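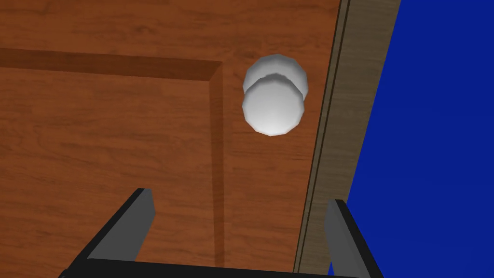 Print this page | E-mail this page

Robot Learning in Simulation – Handout 4: Doors, and why we keep losing to them
Instructor: Svenja Schmieder
Reading time: 7 minutes

Last time we left the arm reaching for blocks, and everybody's curves went up and to the right. Enjoy the memory. Doors are where the curves lie down.

1. The task

An episode begins with the door closed and the gripper open near the knob. The policy gets the wrist camera view and the joint positions, and puts out a small hand motion plus a gripper command. Success means the knob has been turned past its latch angle and the door has moved off its frame. Both conditions have to hold at the final step. A policy that opens the door and then slams it shut has, for grading purposes, failed, however much feeling it put into it.

Our knob is a white faceted ball, and the flat segments are easy to see from the wrist. They matter less for vision than for contact. Some of you will find a policy that hooks a finger on an edge between two facets and drags the knob around like a stuck jar lid. The physics engine allows this. Your landlord's doorknob won't.

2. Where the demonstrations come from

We use 400 demonstrations, all teleoperated in the Edaline simulator by Perla Nava and Védís Hviid over one long stretch in October. Their styles differ. Nava goes straight in and squeezes. Hviid hovers, reconsiders, backs off and comes in again from the side. Plain behavior cloning averages the two and learns to hover in front of the knob while squeezing air.

This is the standard trouble with multimodal data, and it's worth writing down once:

Given one observation o and two good actions a1 and a2, squared-error loss prefers (a1 + a2) / 2, which may be a terrible action.

Go left of the post, go right of the post, hit the post.

3. The Becerra filter

The method for this unit is the one we have been calling the Becerra filter, after the lab machine it was first run on. (It was going to be called something grander. The grander name was taken.)

Step one: cut each demonstration into approach, grasp, turn and pull. Cuts are placed where the gripper command changes or where hand speed drops under a threshold.
Step two: train a small scorer to predict, from the observation at the start of a segment, how many steps remain until success.
Step three: weight each segment by how much it beats the scorer's guess. Dithering gets a low weight. Efficient segments get a high one.
Step four: clone the weighted data.

You still have one network with one output at the end, so in principle the averaging problem is still there. In practice most of the hovering lives in the approach segments, and those get turned down hard. Rigoberto Huerta asked in section whether this amounts to deleting Hviid's data politely. Partly, yes. Her turn segments score very well, though, and they survive.

4. What we got

On the training door, with the wood finish and lighting held fixed, the filtered policy succeeds in 95 percent of trials. This is the number that goes on the poster.

Then we ran the Skanness set, which changes the wood texture, shifts the knob and swings the starting camera angle. Success fell enough that I'm asking you to measure it yourselves in the problem set instead of reading it here and feeling sad secondhand. Look first at the grasp segments. The usual failure is a close that comes early, with the fingers still short of the knob – the policy seems to have learned the timing of the approach better than the sight of it.

Two cautions before you start. The background in our renders is a flat deep blue, and a network will happily use the line where it meets the door frame as a ruler. Try changing the color. Also, the scorer was trained on successes only, so it's an optimist and has no idea what a lost cause looks like.

5. Problems

a) Retrain without the filter, same seed, and plot hand speed against time for seven rollouts. Find the hovering.
b) Drop the pull segments from the filter and weight them all equally. Does anything change? Say why before you run it.
c) Replace squared error with a mixture output and compare. If the mixture alone does as well as the filter, tell Perla Orozco gently. She wrote the filter.
d) Run your best policy on the Skanness set and sort the failures by segment.

Updated May 14, 2023

Related handouts
Handout 3: Blocks, or the last good week
Handout 5: Drawers and the Vandasholm benchmark
Notes on reading a success rate
Setting up Edaline on the lab machines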